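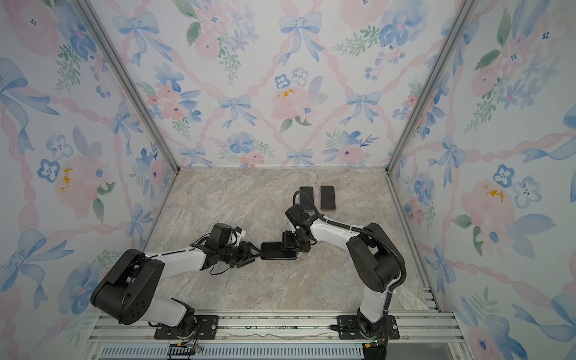
Figure 1. Three smartphones on a marble-patterned surface, with floral paper on the walls behind and to both sides. Photograph: Marisol Calloway, Altthorpe Household Objects Study.

4. Case, Surface, and Wall

4.1 Scope of this section

Section 3 reported where respondents set their phones down at home. The present section deals with what lies under and behind the phone once it has been set down, and with the part played by the case. Of the 3081 set-down entries in the Altthorpe diaries, the larger share name a flat, hard surface such as a counter, a shelf, or a table. Entries that name a patterned surface are treated separately here, following the coding scheme drawn up by Yazzie and Calloway for the earlier Vatbridge pilot.

We use the word "case" for any cover that wraps the rim of the phone, whether or not it also has a flap. "Surface" means whatever carries the weight of the phone. "Wall" means the upright area seen behind it from a normal standing or sitting position. The three terms are kept apart because respondents often ran them together, writing, for example, that a phone was lost "in the wallpaper" when it was in fact lying on the shelf below it.

4.2 Busy walls and quiet surfaces

Figure 1 shows a pairing that appears many times in the diaries: a strongly patterned wall above a surface with a faint pattern of its own. The paper carries powder-blue bows, pink peonies, and smaller blue flowers, tied together by braided pink ribbons that cross to form a lattice. The surface is beige and gray with faint white and tan veining. In the terms of our coding scheme, the wall is rated "high pattern" and the surface "low pattern."

Respondents living with this kind of pairing tended to blame the wall for a slow search. The interviews give a more mixed account. When the 34 interview participants were asked to describe their last search step by step, most reported looking down at the surface first and turning to the wall only when they gave up and looked elsewhere. The wall took their attention, but it did not hide the phone. Two participants from the Ruawai group had changed their wallpaper during the study period and reported no difference in how long it took to find the phone, although one of them was pleased with the new paper for other reasons.

The scale of the pattern also matters. A lattice design repeats across the wall and gives the eye a grid to follow. A veined surface does not repeat in any way that a person can easily follow, and small items such as earbuds, coins, and hair clips were reported lost on veined surfaces more often than phones were.

4.3 Case color

The mail survey asked all 2093 respondents to name the color of their current case in their own words. Answers were grouped into light, middle, and dark tones before any further work was done. The grouping was carried out by two coders working apart, and differences were settled by discussion. Pink proved the hardest color to place. Respondents used the one word for everything from a near-white blush to a deep rose, and we asked for a printed color card to be matched against the case wherever the answer was unclear.
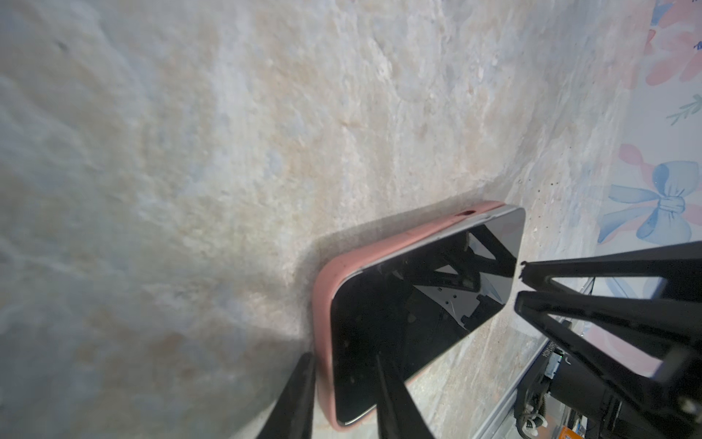

Figure 2. Phone in a dusty pink silicone case, lying face-up on a mottled surface of pale gray, white, and beige.

The case in Figure 2 would be placed in our middle group. Against a pale mottled ground, a muted pink of this kind stands out less by color than by edge. The rim is thick and rounded, and a thin silver line runs between the case and the glass. Participants who owned silicone cases often spoke of the rim when asked how they knew the phone at a glance. One described it as "the frame around the black part," and several drew it that way when given paper and a pencil.

The screen itself should not be left out of the account. Dark glass lying face-up is glossy and acts as a mirror, so its look changes with whatever stands over it. In Figure 2 it shows dark angular shapes and lighter gray streaks, and small specks of dust can be seen on the glass. A face-up phone therefore presents two quite different areas to the eye — a matte or soft rim that keeps its color, and a dark center that borrows from its surroundings. Our first version of the survey form did not ask which way up the phone had been left. The question was added in May, and the 400 forms returned before that date are not used in Table 6.

4.4 Phones that are not lying flat

A smaller set of entries concerns phones left on edge. The position was reported mostly near a wall or a backsplash. It was also reported on sofas, between books, and in one household in a toast rack. We had expected these phones to be found more quickly on the grounds that they stand higher. The diaries do not bear this out.

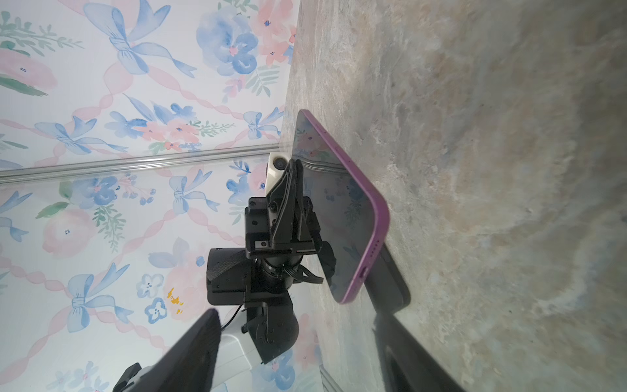
Figure 3. Phone in a purple case, resting edge-on at a marble-like surface, with floral wallpaper alongside.

With the phone on edge, the case does nearly all the work of making it known. The broad dark area of the screen is no longer turned toward a person looking down, and what remains is a narrow band of case color. Purple, as in Figure 3, is a helpful color beside a paper of soft blue bows, pink roses, and green sprigs on a pale white ground, where it has no close match among the larger parts of the design. A pale blue or pink case in the same position would sit closer to the colors of the ribbons and petals.

Diary entries from the Arkach households point the same way, although the number of on-edge entries there is small and we do not test them on their own. Participants with middle or dark cases described edge-on phones as "easy to spot." Those with light cases more often wrote that they had called the phone from another device.

4.5 Limits

Case color was reported by the owner in every instance and was checked by a visiting researcher only in the interview homes. Lighting was not recorded in the diaries beyond a choice of "day" or "lamp," and this is a weakness where glossy screens are concerned. Wall coverings were coded from respondents' written answers, with the result that small prints may have been entered as plain. Section 5 takes up the question of shared surfaces, where phones belonging to different members of a household are left side by side.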